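Does the Plorbridge bypass add up?
2018-01-12

The man from Urkov, the firm hired to make the case for the Plorbridge bypass, has brought a folder and does not open it. He has been up since five, he tells me, and would like a coffee before we start on the traffic.

The traffic is my first problem. His report says 2,802 vehicles a day would leave the high street. I ask where they were counted. "At the Fadstead end, over two days," he says. Which two? "In December." The week the shops stay open late? He thinks it may have been, yes, but says the figure was adjusted. By how much he would have to check.

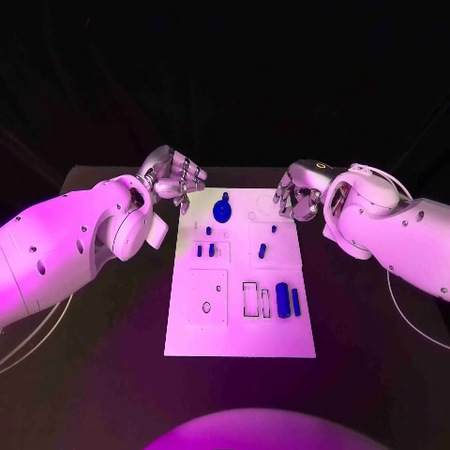 I put it to him that people in Fadstead have heard this before. Their own relief road was meant to bring quiet, and the lorries came back within a year. "Fadstead was a different sort of road," he says. It was also a different firm, Villalobos, and he is keen that I write that down. When I ask what Urkov would do that Villalobos didn't, he talks for a while about junctions. I followed most of it. There would be one roundabout fewer.

Then the journey times. The leaflet through my door promised 12 minutes saved. I drive that route most mornings and the whole trip takes me less than 40, so I would love to know where the 12 are hiding. "That's the peak figure, end to end," he says. "Your own saving might be smaller." Might it be nothing? "For some drivers, possibly." 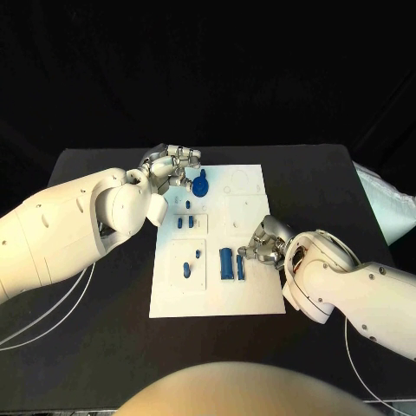 He is better on the footpaths, and I will give him that. Both crossings at the bottom of the hill would stay, and he says so without looking for a way out of it. "We got that wrong in the first draft and people told us."

On cost he won't be drawn. The old estimate is "under review" and the new one will be out "in due course". I ask whether it will be higher. He finishes his coffee. "They usually are," he says.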